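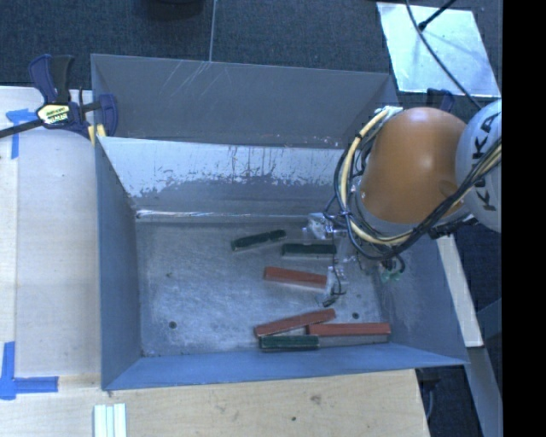 Picking parts out of a deep metal bin is mostly a problem of walls and corners, and in our workshop at Watport we have spent a long time on it. The tips on this page come from that work, which we call Druro inside the group. Most of them cost almost nothing. The first one is to fix the bin to the table before you do anything else. We use a bar clamp on the rim, with the handles up, and we put blue tape on the wood next to it. With long blocks like the red and green ones, the arm must sometimes come very near to a wall, and if the bin can slide then every number you collect afterwards is worth little.

Tape before you measure

Put the tape down on the same day when you calibrate. Make corners with it, one strip in each direction, and press the ends well with a fingernail. A single straight strip tells you only half of the position. If the tape becomes dirty or starts to lift, replace one corner at a time, so you always keep the other one as a reference.

Check the clamp on Friday

Clamps become loose slowly. We tighten ours every Friday and again after any hard contact. Do not turn the handle with all your strength, as a thin bin wall will bend and then your model of the bin is wrong. Firm by hand is enough. If your clamp has soft pads, look if they still sit straight.

Let the blocks fall badly

This is the place where our result may help other people. At the beginning we placed the blocks by hand, and without wanting it we placed them nicely, with space on both sides. The success rate looked very good. Later we changed to tipping them from a small box and not touching them, and the rate went down. From 1,573 recorded attempts, 198 ended without a block in the gripper, and the larger part of these were blocks lying against a wall or leaning on another block. I would advise everybody to tip from the first day. The numbers will be less pleasant but you can use them.

Tip from a low height. From too high the blocks jump to the far wall, and you get the same kind of heap again and again.

Do not polish the metal

A bin gets scratched and shiny in spots, and the light on it changes through the day. We thought first to paint the inside matte. My advice is to leave it. Our method, Rorivlow, compares two depth readings and refuses a grasp if they do not agree, and for tuning it we needed the ugly reflections. Wipe the dust with a dry cloth, nothing more. If you test in the morning only, repeat part of it at 4 in the afternoon.

Cables

Make the cable loop a little bigger than seems necessary and tie it in one place, not too tight. Then move the arm slowly by hand control to all corners of the bin and watch the loop the whole time. A cable that pulls gives a small error in the force reading, and this error looks very much like contact with a block.

How many attempts are enough

For a comparison of two settings we take nearly 400 attempts for each. With fewer, our results changed order when we repeated them. The Somboon blocks we order are all cut to one length, so please be careful if yours are mixed: then keep a separate table for each length. Write down the failures in words also, even short ones such as "slipped at wall" or "took two". We sort by these words every month and it shows us what to repair next.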